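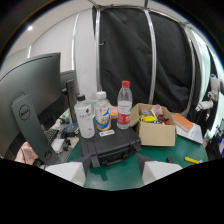 Dravside Labels is a set of short text records copied from the packaging of everyday goods, with the language of each line marked by hand. It was put together for people who work on spell checkers and language detection, where very short strings are still a problem. Packaging text is uneven from one item to the next. A clear water bottle with a red wrap label and a white bottle with small dark print would each get one record, and the second kind takes far longer to type up. Caps and lids are not recorded unless they carry words.

Contents

The set holds 2,000 records in 5 files, one per product group: drinks, cleaning, tools, stationery, other. Each line has these fields, separated by tabs:

id - a number, never reused
group - one of the five product groups
text - the wording as printed, line breaks replaced by a slash
lang - two-letter code, or "mix" if a line changes language partway
note - free text, often blank

How it was made

Kausar Durrani typed the first batch at Nistard and wrote the marking rules. The rest was typed at Corgate from the same rules. Accents are kept as printed, including where the printer got them wrong. The word Szénási shows up both with and without accents, and both spellings were left alone.

Known problems

221 records are marked "mix". The rules for these changed in September and the older ones were never redone, so leave them out if you need clean language codes. Ingredient lists stop after 30 words. Net weights use a comma or a point depending on the item - we did not convert them.

Use

Free for research and teaching. Please name the set and the version you used. Fixes are welcome as a plain text file listing the id and the corrected line.

Last changed 25 Apr 2023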